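Chapter 7

Showing the Task: Hand Guiding and Remote Control

7.1 Why a task is shown and not written

Chapter 6 dealt with motions that can be written down in full before the arm moves. A weld seam, a pallet pattern or a glue line has known coordinates, and the programmer's work is to enter them correctly. Many tasks do not reduce to a list of this kind. Putting a pen into a holder is a small job for a person, but the pen may lie at any angle, the holder may have shifted since the last attempt, and the pencils already in it take up part of the opening. A program that covers every case is long, and it usually fails on the first case the programmer left out.

The alternative is to have a person perform the task through the robot and to record what the robot does. The record is called a demonstration. It holds, at the least, the joint angles of the arm and the opening of the gripper at each time step. In most current work it also holds the images from one or more cameras, so that what the arm did can later be tied to what could be seen when it did it.

Two ways of giving a demonstration are treated in this chapter. In hand guiding (7.2 to 7.4), the operator holds the arm and moves it. In remote control (7.5 to 7.9), the operator moves some other device and the arm follows. The two produce records that look alike on disk but differ in ways that matter for learning.

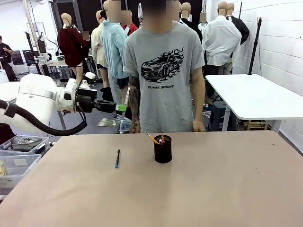 Desktop objects such as pens, pencils, bags and small containers are common choices for a first set of demonstrations. They are cheap, they are light enough for any arm in the payload classes of Table 2.3, and a failed grasp does little harm. They are also harder than they look. A pen lying flat offers only its own thickness to the fingers, so an error of a few millimetres in height decides whether the fingers close on the pen, pass over it or press into the table.

7.1.1 Terms used in this chapter

Demonstration: one recorded performance of a task, from the start pose to the end pose.

Operator: the person who moves the robot, by either method.

Leader and follower: in remote control, the device the operator moves and the arm that copies it.

Reset: the return of the objects and the arm to an allowed starting layout between demonstrations.

Fixed view: images from a camera that does not move with the arm.

Wrist view: images from a camera mounted at the wrist or gripper, which moves with it.

Episode is used in some papers for what we call a demonstration. We keep it for runs made by a trained policy, so that the two are not mixed up in Chapters 9 and 10.

7.1.2 Hand guiding compared with remote control

In hand guiding, the operator feels contact directly. When the fingertips touch the table, the operator's hand stops too. This makes the method easy to learn, and most people give usable demonstrations within the first 16 attempts on a simple placing task. The cost is that the operator's hands and arms are often in the images. A policy trained on such images may come to depend on a hand that will be absent when it runs alone. The joint torques are affected as well, as they include the push of the operator.

In remote control, the operator can stand clear and the arm is driven by its own motors, just as it will be later. The commanded position and the measured position can be stored as separate signals, and the difference between them carries information about contact. Against this, the operator loses most of the sense of touch and must judge depth by eye. Delay between leader and follower makes the matter worse. With the laboratory arm described in Appendix B, a delay of 60 milliseconds was noticed by every operator, although it did not prevent them from finishing the task.

The choice also depends on the number of arms. One person can guide a single arm by hand with reasonable care. Guiding two arms at once leaves no free hand for the gripper controls, and remote control is then the usual choice.

7.1.3 What the cameras record

A fixed view shows the whole work surface and the position of the arm over it. It is the better view for deciding where to go. Its weakness is that the gripper itself often hides the object in the last part of the approach, which is the part where accuracy is most needed.

A wrist view supplies what the fixed view lacks. The fingers stay in nearly the same place in every image, and the object grows between them as the arm comes down. Its weakness is the opposite one. When the arm is raised or turned away, the image may hold little of the work surface and a great deal of the room.

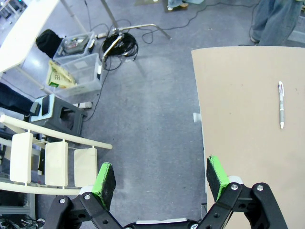 Figure 7.2 Wrist view with the gripper wide open. The tan board and the pen lying on it take up the right side; much of the remainder is floor.

The background in a wrist view deserves attention. Cables, storage bins and the feet of people nearby enter the record along with the task. If all demonstrations are collected in one room on one day, the policy can come to rely on these features, and its success rate may drop when a bin is moved. Two remedies are common. The first is to vary the surroundings on purpose during collection. The second is to crop the images, which is simple but discards some of the view that makes the wrist camera useful in the first place.

Covering the table with plain paper or board reduces variation in the other direction. It gives an even background behind the objects, and it removes reflections from a polished top. Whether this is desirable depends on where the trained robot is to work. If it is to work on bare tables, some demonstrations should be recorded on bare tables.

7.1.4 The running example

The example carried through this chapter is the Kallelus desk set, recorded by Hacer Tokgöz for teaching use and first issued to students on November 12, 2022. It contains 1602 demonstrations of pen and pencil placement, each stored with its joint record, its gripper record and two camera streams. A further group was rejected during checking, and the reasons for rejection are examined in 7.8. Students who do not have access to an arm can do all but the last two exercises with this set alone.

The set is small by present standards. More than 3000 demonstrations would be needed to cover the full range of start layouts allowed by the task sheet, and the gaps are easily found by plotting the start position of the pen. Readers should make this plot before going on to 7.2, and keep it. It is needed again in 9.4, where the failures of the trained policy are laid over it.

7.1.5 Before you begin

You should be able to read a joint record and convert it to a tool position (Chapter 3), and you should know the difference between position control and torque control (Chapter 5). No knowledge of machine learning is assumed until Chapter 9.

If you are working with a real arm, read the safety sheet for that arm before 7.2. Set the speed limit first, then check that the stop button can be reached from the place where the operator stands. In hand guiding, keep fingers away from the joint gaps and from the linkages of the gripper, which can close while the arm itself is still.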